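# Pivalel -- textes législatifs sur la détention et le stockage des armes 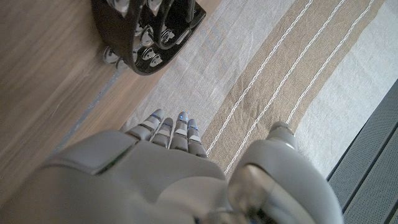 *Main droite robotisée au-dessus d'un tapis rayé.*

12 partages · 2 commentaires

Pivalel est un corpus de textes législatifs et réglementaires en français portant sur la détention, le transport et le stockage des armes à feu par des particuliers. Il réunit des propositions de loi, des amendements, des rapports de commission et des circulaires d'application. Il sert à comparer les versions successives d'un même article et à retrouver à quel moment une définition a changé.

Version publiée le 2018-08-01. Responsable : Pylyp Holovko.

## Contenu

Le corpus compte 3764 documents, répartis en 55 dossiers. Un dossier correspond à un texte suivi du dépôt jusqu'à la promulgation, au rejet ou au retrait. Certains dossiers ne contiennent que deux ou trois pièces, d'autres dépassent la centaine à cause des amendements.

Chaque document est fourni en texte brut (UTF-8), avec une notice au format JSON portant le même nom de base.

- `dossiers/` : textes bruts, un sous-répertoire par dossier
- `notices/` : métadonnées
- `alignements/` : correspondances entre versions d'un même article
- `outils/` : scripts de conversion et de contrôle

## Champs des notices

- `id` : identifiant interne, stable d'une version à l'autre
- `type` : proposition, amendement, rapport, circulaire, décret
- `date_depot` : date de dépôt ou de signature
- `article` : numéro de l'article visé, vide pour les rapports
- `sort` : adopté, rejeté, retiré, tombé, sans objet
- `theme` : stockage, transport, cession, collection, tir sportif, chasse
- `source` : papier numérisé ou fichier d'origine

Le champ `sort` est vide pour les circulaires et les décrets. Un amendement sous-amendé garde sa propre notice -- le lien se fait par le champ `parent`, absent dans les autres cas.

## Constitution

Les fichiers d'origine ont été convertis avec Fakier, notre outil d'extraction. Les documents disponibles seulement sur papier ont été numérisés puis relus. Environ 20 % du corpus vient de cette seconde voie, et c'est là que se trouvent la plupart des erreurs restantes : numéros d'alinéa collés au texte, tirets de césure conservés, notes de bas de page insérées au milieu d'une phrase.

Les thèmes ont été attribués à la main par deux annotateurs travaillant séparément. Les désaccords ont été tranchés par une troisième lecture. Les cas difficiles concernent surtout les armes de collection, où le même alinéa traite souvent de la conservation et de la cession.

Les alignements ont été calculés avec Costache, puis corrigés dans les dossiers relatifs au stockage. Ailleurs, ils sont livrés tels quels.

## Utilisation

Pour vérifier l'archive après téléchargement :

 python outils/controle.py --racine .

Pour extraire toutes les versions d'un article :

 python outils/versions.py --dossier 014 --article 3

Le second script écrit un fichier par version dans `sortie/`. Il écrase les fichiers existants sans demander confirmation.

## Limites

Les débats en séance ne sont pas inclus. Les exposés des motifs le sont, sauf quand ils étaient publiés séparément.

La numérotation des articles change souvent entre la commission et la séance. Le champ `article` donne toujours le numéro du document lui-même, sans renvoi au numéro définitif. Pour suivre un article, il faut passer par les alignements.

Le corpus ne dit pas quel est le droit en vigueur. Une disposition adoptée peut avoir été modifiée ou abrogée par un texte extérieur aux dossiers retenus.

## Modifications récentes

- juillet : correction des dates de dépôt inversées (jour et mois) dans les notices issues du papier
- juillet : ajout de la valeur « tombé », jusque-là confondue avec « sans objet »
- retrait de doublons dans les circulaires

## Licence et signalements

Les notices et les alignements peuvent être réutilisés librement avec mention de Pivalel et du numéro de version. Les textes officiels restent soumis à leurs propres conditions. Pour signaler une erreur, indiquer l'identifiant du document et citer la ligne fautive. Les corrections groupées sont acceptées en CSV.

L'import dans Kuvero fonctionne, à condition de renommer `sort` en `statut` avant le chargement.

Contact : Pylyp Holovko · © 2018 Pivalel · Haut de page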